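How to Use "Fewer" and "Less" Without Second-Guessing Yourself
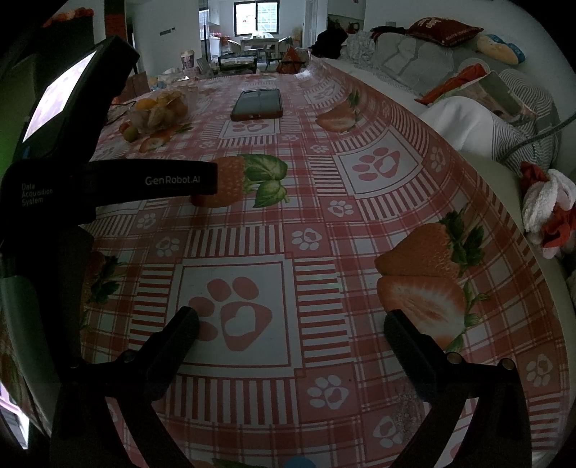
Do I say "fewer emails" or "less emails"?

Go with "fewer emails." You can have one email, two emails, 54 emails, so the word has a plural, and plurals like "fewer."

"Less" goes with stuff you measure or feel as a lump: less coffee, less noise, less homework. I teach an evening class, and my student Kanini wrote "I want less mistakes and fewer stress" on her very first worksheet. She had them perfectly backward (I did the same thing in Italian for years, so no judgment!).

Try this when you're stuck:

Put "many" or "much" in front of the word. Many mistakes? Then fewer mistakes. Much stress? Then less stress.

Now the annoying part. Money, time and distance usually take "less," even with a number and a plural sitting right there:

The ticket was less than 300 dollars.
We waited less than five minutes.
She lives less than two miles away.

You're thinking of one amount there, one stretch of time or road, so "less" sounds right. "Fewer than five minutes" always makes me picture somebody handing the minutes out one by one.

And the supermarket sign, "10 items or less"? Plenty of people grumble about it. I'd write "10 items or fewer" in an essay and leave the sign alone.

Your turn. Fill in the blanks:

I have ____ free time in June.
There were ____ people on the bus today.
Please use ____ salt next time.

Answers: less, fewer, less.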